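Notebook, match data bench
2024-11-24

Kindton game fully tagged this morning, and I have to write this down while I'm still buzzing, because the pressing model finally did something I'd hoped for since September. It picked out the second goal before I did! I had watched that passage four times and put it down to a lucky bounce off the center back. The model had the chance flagged eleven seconds earlier, when the Kindton left winger curved his run to shut off the pass to the fullback. Everything after that was the Hasta defense running out of places to put the ball.

Quick recap for anyone reading this cold. The job is to tag every off-ball run in a match, score each one by how much room it opens or closes, and see whether those scores line up with chances. The ball gets all the attention on the broadcast and in the ordinary stats, and a striker who drags two defenders away so that somebody else can tap it in gets nothing next to his name. I want him to get something.

Numbers so far. The run library is at 3,739 clips with this match added. Kindton v Hasta gave 577 runs over the 90 minutes plus stoppage, which is high for us, and I think it's high for a good reason: both teams came to play. Of those, 119 ended with the runner in the attacking third and facing goal. There were 14 shots in the match, both teams together, which is a thin base for anything, so please don't quote me on percentages yet.

What the tagging looked like: first half done at normal speed with pauses, second half at half speed. Half speed is so much better. I missed a whole family of short runs in the first half, the little three-step checks toward the ball that forwards make to pull a marker forward before spinning behind him. Went back and redid the first 20 minutes at half speed and found plenty more. Redid the rest after lunch. The total above is the corrected one.

The goals, one at a time, for the record.

First goal, Hasta, from a corner. Not much for the model to do. The near-post runner blocked off the goalkeeper's path (legally, I think, though the Kindton bench had views) and the header came from the penalty spot with no marker within two yards. I tagged the near-post run as a screen. We don't have a good score for screens, and it came out as nearly zero, which is plainly wrong. Note to fix. Basketball people have worked on screens for years and we should borrow whatever we can.

Second goal, Kindton, the one I opened with. The press starts from a loose touch in midfield. Winger bends his run, striker steps up onto the center back, and the holding midfielder gambles by leaving his man to cover the short pass. Three runs within two seconds of each other, all scored high, and the center back knocks it straight to the Kindton number ten. Two touches and a finish low to the left. Lovely goal. I've played it back more than the work needed.

Third goal, Kindton again, late on. A long diagonal, a cushioned header back across the box, and the substitute arriving at the far post. The run I love is the one by the tired striker, who had been on since kickoff and still sprinted to the near post with no chance at all of getting the ball. Two defenders went with him. The substitute had the far post to himself. The model gave that decoy the highest single score of the match, and I may have punched the air a bit. 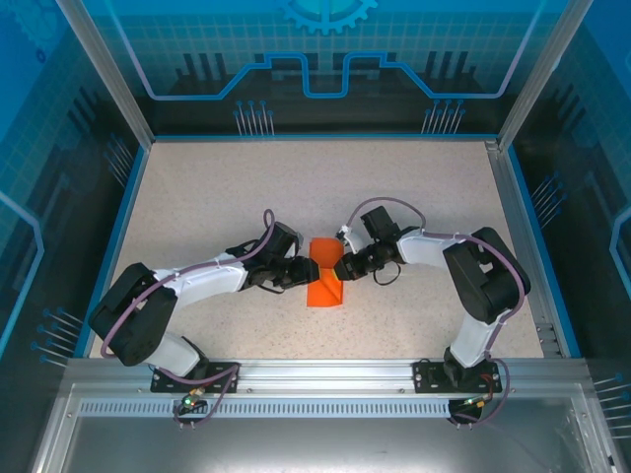
How does the model tell a decoy run from a run where the player simply didn't get the pass?

It can't read intent, so it scores both the same way, by how far the defenders moved and how much space was left behind them when the ball next traveled forward.

I'm comfortable with that for now. Whether the striker meant it matters to his coach, and the space is there either way. Where it gets awkward is when a defender moves for some other reason, such as stepping up for offside or covering for a teammate who slipped. The model hands credit to whichever attacker happened to be nearby. I found two clear cases in the Hasta second half and marked them in the clip notes. Both were a back line stepping up together, so a rule that looks for all four moving at once should catch most of these.

Also ran the Hrnčiar weighting against the plain weighting, finally. Reminder: plain treats every square yard of the field the same, Hrnčiar makes space near goal worth more and drops off toward the touchline. On this match Hrnčiar puts the decoy first and the press second. Plain puts a fullback's overlapping run first, one that opened a huge piece of grass by the corner flag that no one used or was ever likely to use. So Hrnčiar wins this one easily. It does undersell the pressing runs in midfield, though, and those were the heart of how Kindton played. I'd like to try a version that uses the position of the ball as well as the position of the goal.

Fladex export is still fussy. It drops the last clip of each half unless there's a blank tag after it. Adding the blank by hand works fine. I also lost the player numbers on the first export and had to run it again with the "keep roster" box ticked. Please tick it! It unticks itself every time you open a new match.

Things I noticed that don't belong in the model but I don't want to forget:

Hasta's right back barely made a forward run in the first half and then kept going after the break. Looks like an instruction. It also left the space that the long diagonal went into, so the third goal may have started in the dressing room.

Kindton's goalkeeper takes his goal kicks quickly when his team is level and slowly when it's ahead, like every goalkeeper on earth, but his quick ones go to the left nearly every time. The Hasta forwards had worked it out by the half hour and were leaning that way before he put the ball down.

The number ten looks over his shoulder constantly. I started trying to tag the glances and gave up, the footage isn't sharp enough. Someone with a closer camera angle could get a great little study out of it.

The crowd noise goes up before good pressing moments as well as after them. You can hear the stand see the trap closing. I have no idea how to use that and I'd love to.

Still open:

Screens at corners. Needs its own score, probably based on how late the blocked player gets to the ball.

Offside line false credits. Try the four-together rule on this match first, then on the older ones.

Half speed for everything from here. That means the September matches are undercounted compared with this one, so any trend line across the season is off until they're redone. I'll start with the home games. If you have an hour spare and like football, take an away one and put your initials in the sheet so we don't double up.

Ball-aware weighting. I've sketched it on the back page. The first version just moves the peak of the Hrnčiar curve partway toward the ball, and I'd guess a third of the way to begin with. Will run it on the second goal on its own, check that the winger's curved run climbs above the overlap by the corner flag, and then let it loose on the full match.

Clips 40 through 52 in the Kindton folder are the ones to watch if you only have a few minutes. Start at 44, turn the sound up, and keep your eyes off the ball.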